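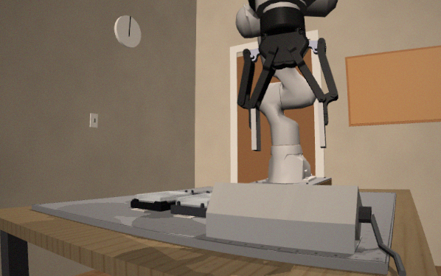
Chapter 8
Showing the Robot What to Do

In the last chapter you wrote a motion as a list of points, and the arm went to each point in turn. That works well for moving parts between fixed trays. It works less well for a job like pressing a button, where the last few inches matter and small errors in the list show up as missed presses. In this chapter you will give the arm its motion by demonstration.

There are two common ways to do it. In hand guiding, a person takes hold of the arm and moves it through the task while the controller records the joint angles. In remote control, also called teleoperation, the person works a separate input device and the arm follows. Hand guiding is quick to learn, but it needs a real arm with a guiding mode. Remote control can be used with a real arm or with a simulated one, so most of the exercises here use it.

The practice task is set in the Lamside bench, a simulated table with an arm, a set of trays, and a panel of colored buttons. You will bring the gripper over the panel and press the green button, then back away. Open the bench in Workura and choose the wrist view first.
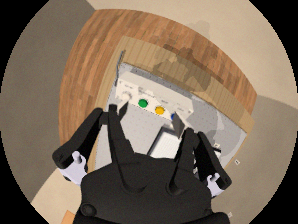 Move slowly at the start. New operators tend to push the controller to its limit and then correct, and every correction goes into the recording. A program trained on that recording will learn the corrections too. If a run goes badly, delete it and start over -- a short set of clean runs is worth more than a long set of mixed ones.

Switch to the room view when you need to judge height. The wrist view is good for lining up left and right, but it makes the distance down to the panel hard to read. 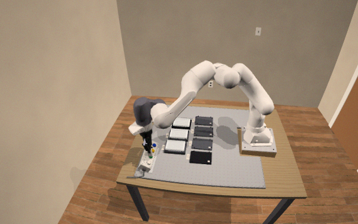
Stop above the button before you press. Hold still for a moment, lower the gripper straight down, and raise it the same way. This pause gives the recording a clear break between the approach and the press, and you will use that break in Section 8.4 when you divide a run into stages.

Record 13 runs for the first exercise. Save each one under its own name, and note the starting pose of the arm in your lab book.

8.1 Terms Used in This Chapter

Demonstration: one complete recorded run of a task.
Operator: the person who guides or controls the arm.
Replay: running a recorded motion again without an operator.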